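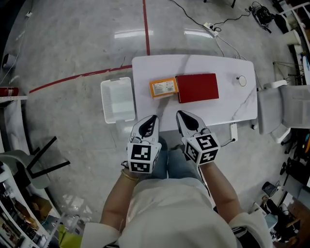 How often does a rental unit at Plilton need a full safety walk-through?

Once every spring, plus one more each time a tenant moves out. The spring round is done in March, before the heat is shut down for the season.

# Unit Safety Checklist – Plilton, Building 2

Unit: 43
Walk-through by: Pravesh Nkosi
Start time: 9:15 a.m.
Tenant home: yes, for the first part

Marks used: OK, FIX (repair needed), WATCH (look again next visit), N/A.

## Entry and hallway

- [x] Door closes and latches without being pushed – OK
- [x] Deadbolt turns from inside without a key – OK
- [ ] Door closer – FIX. Slams in the last few inches. Needs the valve turned down. Same problem was noted last spring and I can't find a work order for it.
- [x] Peephole clear – OK
- [x] Unit number readable from the hall – OK
- [ ] Threshold strip – WATCH. One screw is proud of the metal. I drove it back down, but the hole is getting loose.

Comment: The tenant asked if she can add a chain. Chains are allowed if they go in with wood screws and the door frame isn't drilled through. Told her to email the office first.

## Smoke and carbon monoxide alarms

- [x] Smoke alarm, hall – OK, sounded on test
- [x] Smoke alarm, bedroom – OK, sounded on test
- [ ] Carbon monoxide alarm, hall – FIX. Test button works but the date on the back is past the replacement year. Swap the whole thing, don't just change the battery.
- [x] Alarms clear of paint and tape – OK

Comment: The older Skolard alarms in this building have the date under the battery door. You have to take the unit off the bracket to see it. Whoever did the last round wrote "OK" on this line and I doubt they looked.

## Kitchen

- [x] Range burners light or heat properly – OK
- [ ] Anti-tip bracket on range – FIX. Missing. The range tips forward with light pressure on the open oven door. Bracket to be fitted before the end of the week.
- [x] Range hood fan – OK, noisy on high
- [x] Hood filter – OK, greasy, tenant will wash it
- [x] Outlets near sink are GFCI, trip and reset – OK
- [x] Fire extinguisher charged, needle in green – OK
- [ ] Extinguisher mounting – WATCH. It was on the floor behind the trash can. I hung it back on the hook. The hook is fine.
- [x] No leaks under sink – OK
- [ ] Shutoff valves – WATCH. Cold valve is stiff. Turns, but takes two hands.

Comment: Dish towels were hanging from the oven handle. Mentioned it.

## Bathroom

- [x] GFCI outlet trips and resets – OK
- [x] Exhaust fan pulls a square of toilet paper – OK
- [ ] Grab bar at tub – FIX. Lower flange moves when you lean on it. Tag it "do not use" until it is reset into the stud. Tag is on.
- [x] Toilet solid on floor – OK
- [x] Hot water – OK, no discolored water
- [ ] Caulk at tub – WATCH. Starting to split at the faucet end.

## Bedroom and living room

- [x] Bedroom window opens fully and stays up – OK
- [x] Window locks work – OK
- [x] Window stops present and removable from inside – OK
- [ ] Blind cords – FIX. One blind in the living room still has a looped cord. Replace with a cordless one from the storeroom.
- [x] Outlets and cover plates – OK
- [ ] Extension cords – FIX. Space heater was plugged into a light-duty cord running under the rug. Unplugged while I was there and the tenant moved the heater to a wall outlet.
- [ ] Tall bookcase – WATCH. Not fastened to the wall. Tenant's own furniture, so we can only offer the strap kit. She took one.

## Balcony

- [x] Railing firm along full length – OK
- [x] Gaps between pickets – OK
- [x] No grill, no propane – OK
- [ ] Drain – WATCH. Leaves. Cleared by hand.

## Mechanical closet

- [x] Furnace filter – OK, changed today
- [x] Nothing stored against furnace – OK
- [x] Water heater relief pipe points down and is open at the end – OK
- [ ] Breaker panel labels – FIX. Three are blank and one says "Bob." Needs a second person to trace the circuits.

## Follow-up

Van der Merwe has the contract for the door closer and the grab bar. The rest is in-house. The range bracket and the carbon monoxide alarm go first, and the alarm should be done today – there are spares in the Wustitz cabinet in the office, top shelf.

Unit 43 goes back on the list for a short recheck of the FIX items only. Leave the WATCH items for the next full round unless the tenant calls.

Left the unit at 10:20 a.m. Copy of this sheet left on the kitchen counter.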